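# Why Does a Bridge Have Gaps in It?

Next time you cross a big bridge by car, open your ears. Near the beginning of the bridge you will hear a sound: *ta-tam*. Near the end you will hear it again: *ta-tam*. The wheels have just rolled over a gap.

A gap, in a bridge! Did the builders forget a piece? No, they left the gap on purpose, and they measured it with much care. To understand why, we must first talk about something strange. Bridges grow in the summer and shrink in the winter.

## Everything gets bigger when it is warm

All solid things are made of very tiny pieces, too small to see. We call them atoms. The atoms are never completely still. They shake in their places, a little bit like children who must sit on a chair for a long time.

When a thing gets warm, its atoms shake more strongly. Each one needs a bit more space, and it pushes its neighbors away. One atom pushes only a very, very small distance. But in a bridge there are so many atoms in a row that all the small pushes together become a push you can measure with a ruler.

When the thing cools down, the atoms become calmer and move close again. The bridge becomes shorter.

Engineers call this **thermal expansion**. "Thermal" is a word for heat, and "expansion" means getting bigger.

## How much does a bridge grow?

Let us take a bridge made of steel. If a piece of steel is one meter long and it becomes one degree Celsius warmer, it grows by 0.012 millimeters. This is much thinner than a hair on your head. You would never notice it.

But now let us think of the road bridge in Prarutthorpe. It is 401 meters long. On a cold winter night and on a hot summer afternoon, the temperature of the steel can be very different. Let us say the difference is 39 degrees.

We can do the calculation together:

- 0.012 millimeters for each meter and each degree
- multiplied by 401 meters
- multiplied by 39 degrees

The answer is nearly 19 centimeters. Take your ruler and look how long this is. Perhaps your hand is not even so long!

Concrete also grows when it is warm, and almost by the same amount as steel. This is very lucky for us. Inside most concrete bridges there are steel bars, which make the concrete stronger. If the steel grew much more than the concrete, the two materials would pull against each other and the concrete would crack everywhere. Because they grow almost together, they can stay good friends for a hundred years.

## What happens if there is no gap?

Imagine you lie on the floor between two walls. Your head touches one wall and your feet touch the other wall. Now somebody makes you longer. Where can you go? You must bend your knees, or you must push the wall away.

A bridge without gaps has the same problem. When the sun shines, it wants to be longer, but at both ends there is the ground. So it pushes, and it can push with a terrible force. The road can lift up like a small tent. The walls at the end of the bridge can crack. In winter the opposite happens: the bridge wants to be shorter, it pulls, and concrete does not like to be pulled at all.
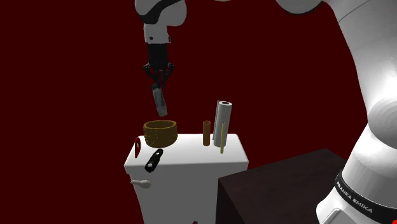
So the engineers give the bridge some free space. The free space has the name **expansion joint**. In a small bridge it can be a narrow line filled with rubber. In a long bridge it often looks like two metal combs. The teeth of one comb go between the teeth of the other comb, and they slide in and out when the bridge changes its length. The car wheels always have something to roll on, and they do not fall in the hole.

## A bridge that stands on rollers

There is a second secret, and you find it under the bridge.

If the bridge must slide a little, it cannot be glued to its legs. (The legs of a bridge are called *piers*.) Between the bridge and the piers the engineers put special parts with the name **bearings**. Some bearings are steel rollers, like a very fat rolling pin in the kitchen. Others are thick blocks of rubber with sheets of steel inside. A rubber block can lean to one side when the bridge moves, and then it stands straight again.

At one place the bridge is usually held firmly, so it does not walk away. At the other places it is allowed to move.

Raíssa Seixas is a bridge inspector. Her work is to visit bridges and look if they are healthy. In Prarutthorpe she goes under the road with a lamp and a small brush — and she also takes a very long ladder.

"People think the most important part of a bridge is the biggest part," she told us. "But I spend most of my time with the joints. Leaves and small stones fall in there. If a stone is stuck between the teeth, the joint cannot close on a hot day, and then something will break."

We asked her what is the strangest thing she ever found in a joint. She said it was a spoon.

## Try it at home

You cannot bring a bridge in your kitchen, but you can see thermal expansion with a glass jar. Ask an adult to help you, because we use warm water.

**You need:**

- a glass jar with a metal lid, closed very tightly
- a bowl
- warm water from the tap (not boiling!)

**What to do:**

1. Try to open the lid with your hand. If it opens easily, close it more strongly.
2. Pour the warm water in the bowl.
3. Turn the jar upside down and hold the lid in the water. Count slowly to 24.
4. Take the jar out, dry it and try again.

The lid should now be easier to turn. Metal grows more than glass when it gets warm, so the lid became a little bit bigger than the neck of the jar. You cannot see the difference, but your hand can feel it.

## Look for gaps

When you know about expansion joints, you start to find them in many places. Look at the sidewalk: there are straight lines between the pieces of concrete. Look at long brick walls, where sometimes a soft line goes from the top to the bottom. Look at the floor of a big parking garage, or at a long metal handrail.

## Small dictionary

**Atom** — a very tiny piece from which all things are made.

**Bearing** — the part between a bridge and its pier. It carries the weight and often lets the bridge move.

**Expansion joint** — a gap which gives a bridge or a building space to grow.

**Pier** — a leg of a bridge.

**Thermal expansion** — getting bigger because of heat.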